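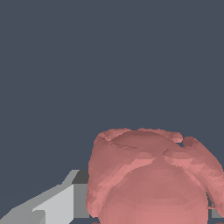 The Astham Museum of Art will open its new wing to the public in November, after two years of building work and one long delay with the roof. The first exhibition there is called Skimetti, and it brings together 30 artists who work with paper, clay and computer models. The museum has already put parts of it on its website. Visitors will find the printed works on the ground floor and the ceramics upstairs.

Curator Geetha Naidu began to plan the show when the wing was still a parking lot. "I wanted people to walk slowly," she said at the press morning. "The rooms are not big, so we left space between the works."

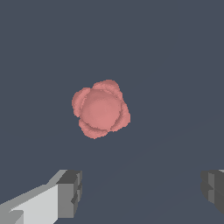
Tickets and opening hours

The museum will open at 10 a.m. and close at 6 p.m. Entry is free for the first 20 days — after that the usual price applies. Members can book a guided tour in advance at the front desk.

The wing adds 852 square meters of gallery space. It was designed by the Zacharopoulos office, which also repaired the old staircase in the main building.

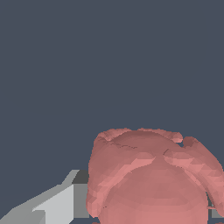 A part of the budget came from small gifts. The museum received 2,359 of them, many from people who live in the Nerasow district, and their names are printed on a wall near the cloakroom.

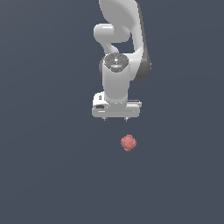
Also this season

Zixuan Deng will give an evening talk on paper folding in the new lecture room. Ceramic artist Dionysis Michailidis will show his glazes in the studio next door, and children are welcome with an adult.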